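Torque setting for brass terminal screws on old panel meters

mgatti_r
Refurbishing a Fostel bench meter, serial ending 1051. The terminal screws are slotted brass into brass inserts. The Zuvton manual gives no torque figure. What do people use?

pelham5
Hand tight plus an eighth of a turn. Brass inserts of that age strip well before the screw head does. Clean the slots first and use a blade that fills the full width.

tosar_bench
Disagree with the eighth of a turn. It depends on the thread pitch and on whether there is a spring washer. I set mine with a torque driver and log it. Mancuso sell a replacement insert if you do strip one.
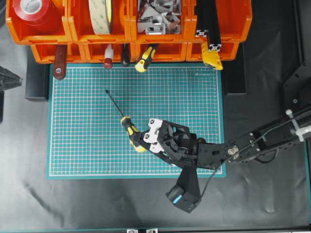
The other thing to check is contact resistance. Measure across each terminal before and after tightening, with 500 mA through it. If the reading doesn't move, more torque gains you nothing.

pelham5
A torque driver on a part with unknown wear gives you a precise number for the wrong thing. Feel is fine here.

tosar_bench
Feel isn't repeatable between two people. That matters if the meter goes back out with a calibration sheet.

mgatti_r
No spring washers on mine, plain only. I'll try the resistance check first. Does anyone reseal the inserts with shellac?

pelham5
Yes, thin coat, leave it overnight. Keep it off the threads.

Signed off as Rebecca Gatti on the other board, same person.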